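Unit 6: Reading and Ordering Sheet Metal Parts
Course notes for second-term students, Manufacturing Basics

6.1 What we cover in this unit

In Unit 5 we looked at cutting methods. Now we take the flat blank and ask what happens when it must be bent. Many students think the brake press is the simple part of the work, but most of the rejected parts I have seen in my years in the shop were cut correctly and bent wrongly. Please bring a calculator and your copy of the bend table on Tuesday.

We will use one part through the whole unit. It is the support bracket from the Grondden order, drawing number 3291. You received it with the Unit 5 papers. The cover plate which is mounted on it is drawing 3082, and you need both, because two of the holes must match.

6.2 Bend allowance and bend deduction

When sheet is bent, the outside of the bend becomes longer and the inside becomes shorter. Somewhere between them is a line that keeps its length. We call it the neutral axis. Its position is given by the K-factor, the distance from the inside face to the neutral axis, divided by the thickness of the sheet.

For a bend with angle A in degrees, inside radius R, thickness T and K-factor K:

Bend allowance = (pi / 180) x A x (R + K x T)

A is the angle through which the sheet is bent, not the angle left between the two legs. For a 90 degree bend they are the same number, so the mistake stays hidden. For a bend of 43 degrees it does not stay hidden, and the blank will be clearly wrong. Check this first when your result looks strange.

The bend deduction is used in another way. You add the two outside lengths of the legs, measured to the point where the outside faces would meet, and you subtract the deduction. Both ways give the same flat length if you are careful. Choose one and write on your sheet which one you used.

6.3 Bend radius and grain direction

Rolled sheet has a grain, and it follows the rolling direction. A bend made across the grain can usually have a smaller radius than a bend made along it. If a bracket has bends in both directions, the designer has to accept a larger radius or turn the part on the sheet so that no bend is exactly along the grain. This second solution costs material, and the nesting program will not propose it unless somebody tells it to.

Soft aluminum grades forgive a lot. Harder tempers do not, and small cracks on the outside of the bend are a reason to reject the part even when all dimensions are good. Look at the outside face under a low side light — you will find cracks there which you can't see under the ceiling lamps.

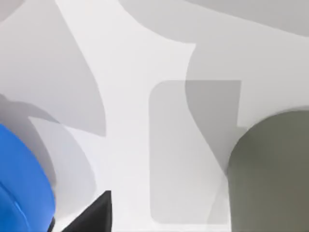
6.4 Springback

After the punch goes up, the sheet opens a little. The harder the material and the larger the radius compared to the thickness, the more it opens. There are three common answers to this:

Overbending. The operator bends further than the drawing says and lets the part come back. It needs a test piece from the same sheet.

Bottoming. The punch presses the sheet into the die angle. It is more repeatable, but it needs more force.

Coining. The force is very high and springback almost disappears. Tool wear is also high, and few job shops do it today.

In our workshop we use overbending. The Gatach press has an angle correction on page 11 of its operator manual, and you should read this page before the practical session. The older Dewulf press has no such function, so there you correct by hand and write the value in the log.

6.5 Holes close to a bend

A hole too close to the bend line becomes oval. A common starting rule is to keep the edge of the hole at least two and a half times the thickness, plus the inside radius, away from the bend. Look at the lower pair of holes in drawing 3291 and decide if they respect it. If they do not, what would you ask the customer? Moving the holes is one possibility, but remember the cover plate.

6.6 Homework

Calculate the flat length of the bracket with both methods and compare. Use K = 0.43 for all bends.

Mark the grain direction you would choose and explain it in two or three sentences.

Write a short inquiry to a supplier for the finished bracket. Use the Ovidis form from the course folder. Material, temper, thickness, quantity, surface finish and general tolerance must all be there — an inquiry without the temper will be returned to you.

Hand in on paper, please, with the drawing number at the top right.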